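4. Collecting demonstrations with the hand grippers

Read this section before your first session, even if you have used the grippers at an open evening. The club has 4 of them, and repairs take a long time.

4.1 Before you start

1. Sign the Hamitz sheet by the door and write down which pair you are taking.
2. Open and close each gripper fully. If a finger sticks, put the gripper back and tell Esi Sulemana.
3. Wipe the marker cube with a dry cloth. Do not use spray.
4. Put on the harness and tighten both side straps.
5. Start Keltent on the display and wait until both grippers are listed.

Note: battery packs below 70 per cent should go back on charge. A full session will drain them.

Caution: do not lift a gripper by its marker cube. The cube is lined up with the fingers, and a knock means calibrating the pair again.
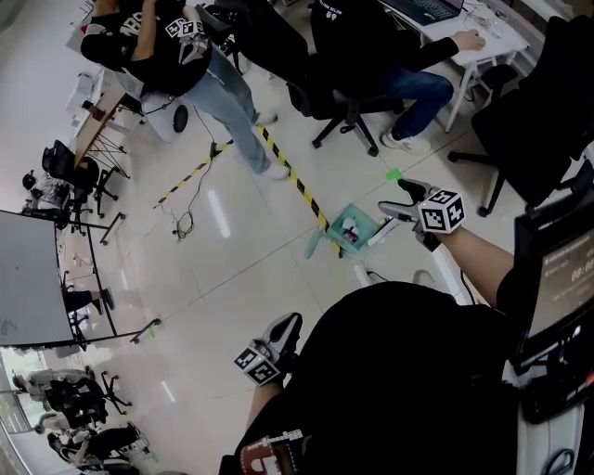 The task for beginners is picking up small pieces and putting them in a basket. Stand so that you can reach it without leaning, and hold each gripper by the handle with the fingers pointing away from you. Set the basket on the floor near the hazard tape, as with the teal-green one used here, and keep your feet clear of cables and any power strip lying beside it. The timer on the display should be in view when you glance to the side. Move at a normal pace - hurried takes are hard to use later.

4.2 Recording a take

6. Say "recording" aloud so that people near you know.
7. Press Start and check that the timer is running.
8. Hold both grippers still for 2 seconds.
9. Carry out the task. If you drop a piece, pick it up and carry on.
10. Hold still again, then press Stop.

A take can last up to 110 seconds. Anything longer is split by Keltent into separate files, and Barış Kocabaş has to join them by hand.

4.3 Afterwards

11. Name the takes with your initials and the task number.
12. Copy them to the Vrabec folder - not to the desktop of the laptop.
13. Close the grippers and put them back in their case.

Questions about file names go to Dede Abugri. Steps 7 and 12 were changed on 06/06/2018, so please throw away any copy printed in May.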